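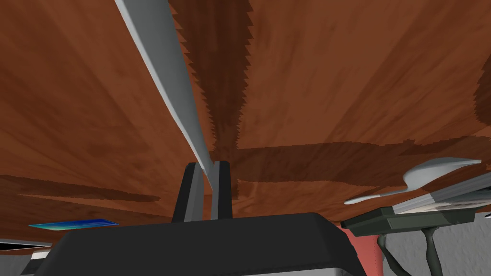 wrist cam view in sim, fingers at the tip of the gray piece

Forums > Manipulation > Grippers and End Effectors > Dreler two-finger vs Cuvico in sim

We use cookies to keep you logged in. Accept / Settings

rfeng_sim
ok so swapping the Dreler model in for the Cuvico on the same arm, same controller. wood table, long gray thing, spoon off to the right by the green stand. 20 tries each on the long gray one. Dreler got 6. Cuvico got 13. anyone else seeing this or is it my contact settings

oltgate_kaiwen
What friction on the pads? Default in the Dreler file is way too low, I had to bump it. Also you're going for the thin end. Why

rfeng_sim
thin end is closest to center of the cam so the policy likes it. friction is default on both, wanted it fair

G. Lozano
Default on both isn't fair, the defaults come from two different people. Match the pads first then compare.

rawiri_r
disagree w/ Gladys. if I download a gripper I get the file as is, so thats the test I care about. Cuvico wins, done

G. Lozano
Then you're testing files. Fine, but put that in the thread title.

boyang.jia
camera could be part of it. That black housing eats most of the bottom strip of the view, and the fingers sit right where you want to see the contact. I moved mine up 36 mm and tilted it down, way less guessing. Didn't touch the gripper at all

rfeng_sim
hm. did you retrain after moving it

boyang.jia
yeah, 395 demos, same ones re-rendered from the new pose. took a night

rawiri_r
also that wood texture is rough, look at the jagged edge on the dark band. bump the res before you blame anybodys gripper

oltgate_kaiwen
doubt texture matters for a grasp this size. Step size though... try halving it. Fu controller gets jittery on closing if the step is too big

rfeng_sim
ok doing pads + step size tonight, camera after. one at a time or I wont know wich did it. will post numbers

G. Lozano
Do the spoon too pls, the curved bowl is a better test than a straight thing

14 comments · 3 shares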